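Notebook – trip planning group, October, 7:40 a.m.

Second morning on the Gurnell line guide and I'm already behind, so this goes in the notebook before it goes anywhere else. I rode end to end twice yesterday, once in the front seat (worth it!) and once standing in the middle car with everybody's shopping. The front seat is the one people will want to read about, but the middle car taught me more. You can't see the station signs from there if you're under six feet, and the announcements run late – twice the doors were already open before I heard the name of the stop.

The day ticket is the thing to sort out first. It pays for itself on the third ride, and I'd guess most visitors will make four or five. The machines at Lukari take cards, the ones at the harbor end take coins only, and the one on the upper platform took my coins and kept them. I've put all that on page 2 of the draft in plain words.

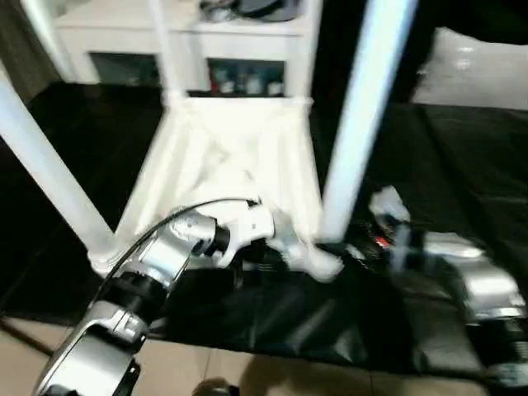
The other thing I keep going back and forth on is which direction to send people. Wanda Wojcik wants everyone to start at the harbor and ride inland, with the water behind them. I'd do it the other way round! You come out of the cutting after Benjelloun, the track swings left, and there's the whole bay, and people in my car really did stop talking. Going the other way you just sort of leave it.

Bořivoj Rusnák timed the transfer at Benjelloun for me with a suitcase and got 13 minutes, elevator included. I got nine with a backpack. We'll print his number.

Things still to check: whether bikes are allowed before the morning rush, where the restroom at Lukari went (the sign points at a wall), and whether the footbridge stays open after dark.
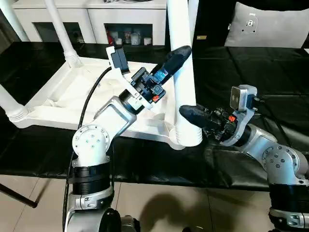
Lukari, October

Back out for the late run. It's a different line at night. Hardly any commuters, lots of couples, one man asleep with a cake box on his knees. The bridge lights come on all at once a little before seven and if you're on the right-hand side going toward the harbor you get them reflected in the water for, I don't know, a minute? I had it down as much longer until I looked at my watch.

I got off at the market stop to see what's open. Two noodle places and a bakery, plus the ferry kiosk, where the woman told me the last boat meets the last train "if the captain feels like it." I'm not printing that, but I am going to tell people to check at the kiosk before they count on it. The footbridge was open when I crossed, so that's one thing off the list.

Fare notes, for whoever does the table: the evening discount starts when you tap in, and where you tap out makes no difference. I had that wrong in the last draft.

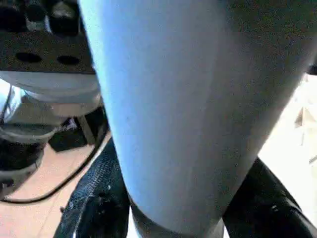 Narayanan Nadar wrote back on the draft that the stop-by-stop section is too long, and that he'd cut every station where the only thing to say is "there is a park." He'd also like the walking route from the market stop moved up to the front, as that's the bit he would tear out and carry. Fair enough on the second point. On the first I'm going to fight for at least one park, the one with the old signal cabin, which has benches facing the tracks and is a lovely place to eat a sandwich while the trains go over.

So tomorrow I'm cutting the middle and redoing the map key. Radymyr Melnychuk has the clean copy of the map, and Anselmo Villca needs the ticket page by noon. If anyone is riding out that way before me, please look at the bike sign at Lukari and write down exactly what it says.

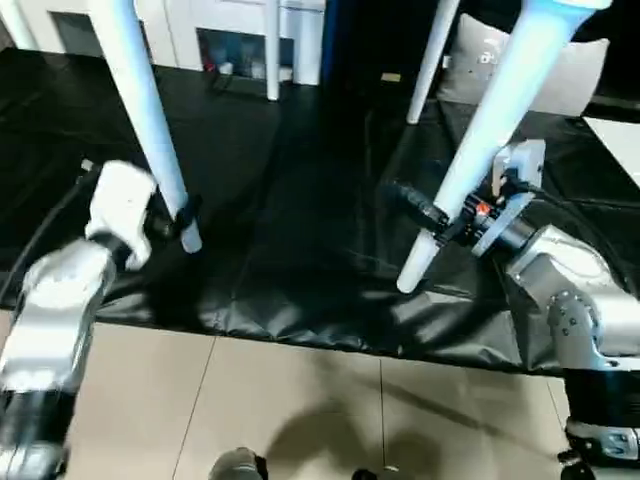
Overturned white chair, robot arms at two legs.

Left for the morning: bike rule, restroom, map key, and a second opinion on the bay view from somebody who isn't Wanda or me.

2 comments · 100 shares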